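Prestell Floristry Certificate
Unit 4 handout: Artificial stems in small vases

Choose the vase by its opening. A narrow neck holds one stem upright without filler.

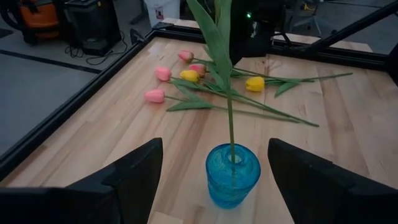
Lay the remaining stems flat before placing any more. With the heads together at one end, as with the pink and yellow tulips on the table, colours can be compared and the next stem drawn out by its stalk.

Set the tallest stem first. Bend the wire below the lowest leaf.

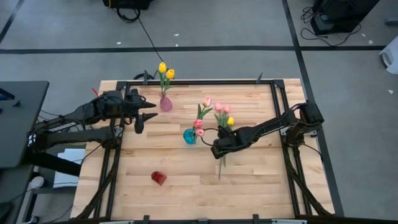 Heads in one vase should finish at different heights. Turn the vase and check each side.

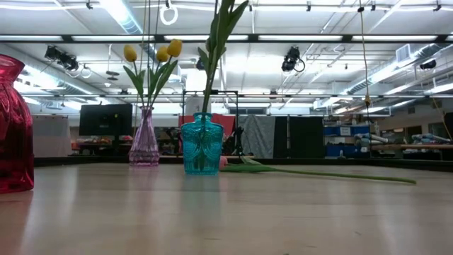 Leiva disagrees on order and would place the short stems first in any vase wider than the bud type. Either order is accepted for assessment on Monday.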